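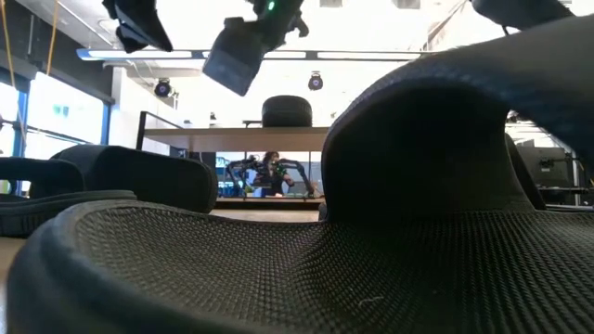 Last May I decided to own only black things, on the theory that everything would match and I'd never have to think again. I have thought about it every day since. Black comes with a feature the stores don't list, which is that it keeps a public record of every other color that has ever been in the room. See the one little pale squiggle of thread near the bottom, on all that black weave? Your eye went straight to it. Mine too. That's my whole life now. Thread follows.

The plan came from an article about people who wear the same outfit daily and save their brainpower for bigger matters. I was honest with myself about how much brainpower was involved, but I figured even a small amount adds up.

So: black shirts, black pants, black socks, black towels, black sheets. I did most of it in one trip to Mostley, where the guy at the register asked if I was opening a restaurant.

I said no. He looked sorry for me and gave me a coupon.

First discovery. There is no such color as black. There's blue black, brown black, green black, the black that's really a purple in a bad mood, and whatever my oldest jeans are. Put two of them side by side in daylight and you look like you got dressed in a closet during a power outage.

Under the store lights they were identical. I would like to meet whoever picks those bulbs and shake them by the hand, hard.

Second discovery: the towels. New black towels don't dry you. They move the water to a different part of you and leave fuzz behind as a receipt. For two weeks I came out of every shower looking like I'd been lightly felted.

The label said wash before use. The label did not say how many times. It took 8.

Third discovery, lint. I had always assumed lint was a minor thing that happened in dryers. It's a weather system. It comes from the couch, the mail, the inside of your own coat, other people's sweaters from across a parking lot.

I don't have a pet. People ask me what kind of cat I have. I've started saying "white" and leaving it there.

On lint rollers: I've been through a few. The Veso one is so sticky that it took a button off. The dollar store one is so un-sticky that it gave my jacket a nice massage. There's a middle somewhere, and I assume it costs more than the jacket.

Tape around the hand works fine. It also makes you look like you're getting ready for a very sad boxing match.

A thing people swear by is the damp rubber glove. You pet your pants with a damp rubber glove. I tried it by the front window and made eye contact with the mail carrier, and we've both decided to let that go.

Now, fading. You'd think the one thing black could manage is staying black. My favorite shirt made it through the summer and then turned the color of a chalkboard someone wiped with their sleeve.

The internet says wash cold, inside out, half a load, short cycle, special detergent, air dry, in the shade. At that point I'm not doing laundry, I'm running a spa.

I did buy the special detergent. It's called Saludo Dark and it smells like a cedar closet where somebody once ate a mint. I can't tell you if it works. I can tell you I've stopped checking, and that's a kind of result.

Then there was the dye. You can dye faded clothes black again at home with a box of Reltadix and a bucket. The box shows a smiling woman in a white blouse. That woman has never opened the box.

It did the shirt beautifully. It also did the bucket, one sock I was wearing, the grout, and three of my fingers. I went to the bank like that. I had to sign something. The teller slid the pen over with one finger.

Then the shirt dried and I noticed that the stitching hadn't taken the dye. Polyester thread doesn't, apparently. So now it's a deep, rich black shirt outlined in gray, like a cartoon of a shirt.

I wore it to a wedding. Two people asked where I got it. I said Italy.

And black furniture, while I'm complaining. Same problem with a bigger surface. A beige chair can hide a week of living. A black one shows you the outline of one sandwich.

My aunt had a beige sofa for 24 years and to this day no one in my family knows what color it was underneath. That's service. That's a piece of furniture with discretion.

Socks, though, I will defend. All black socks, all one kind, 42 of them in one drawer. I reach in, I take two, they match. It's the only part of the plan that went the way the article said, and I get a small thrill every morning that I'd be embarrassed to describe to a doctor.

(Yes, an even number. Yes, I know it won't last. Let me have this.)

Someone's going to ask about money. I didn't keep track, on purpose. I know what the rollers cost me and I'm keeping it between me and the drawer they live in.

Also someone's going to say "just wear gray." Gray shows sweat. Navy shows that you meant to buy black. White shows lunch. I've been through all of them in my head, usually while rolling my own back against a door frame with tape on it.

Brown, maybe. I stood in front of a brown sweater the other day for a good long while. It looked like it had already forgiven me.

I didn't buy it. It wouldn't go with anything I own.

For those asking in the replies: roller for wool, damp glove for cotton, tape for emergencies, and for velvet you just apologize and go home.

And for the person who wrote "why not just pick the thread off": I do. I pick it off, and I put it somewhere, and the somewhere is also black.

Anyway, Mostley has towels on sale until Sunday. The black ones are marked down the most. I have a coupon and I'm going to look at the green.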